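Home News Projects Donate Contact

Clothing Reuse Scheme: August update

The scheme received 136 bags of clothing over the summer, and sorting continues at the Walczak building. Members are thanked for their patience while the remaining items are prepared for distribution.
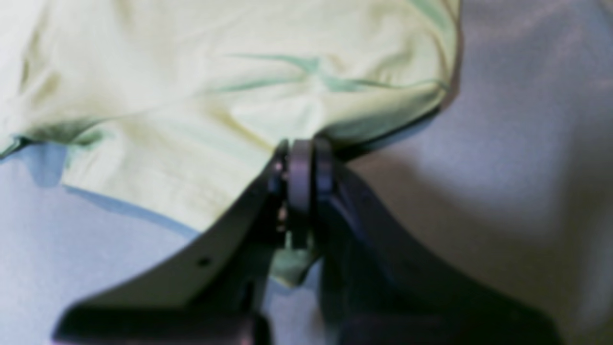
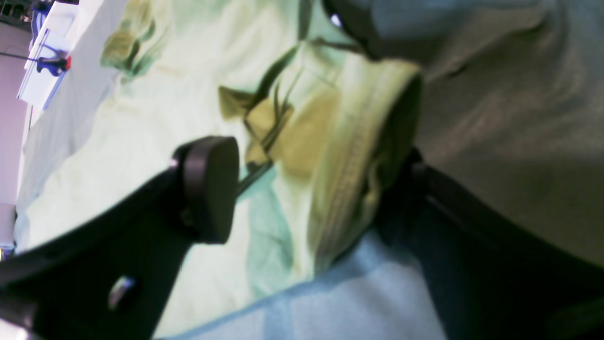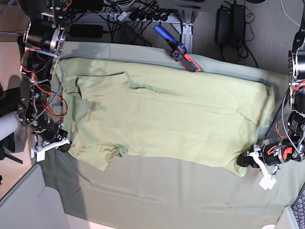

Arne Teuber, who coordinates the scheme, has issued revised guidance on the preparation of T-shirts, which form the greater part of all donations. Each garment is to be laid out at full width on a covered table before folding. Creases such as those across the light green shirt on the table should be smoothed by hand from the collar down, and bunched sleeves drawn out flat. Folded shirts are then placed in bundles of 12 and labelled by size. Garments with permanent stains are to be set aside for textile recycling. The scheme hopes to issue 2000 items before the winter, and further donations may be left at the Cidano entrance until 4 p.m.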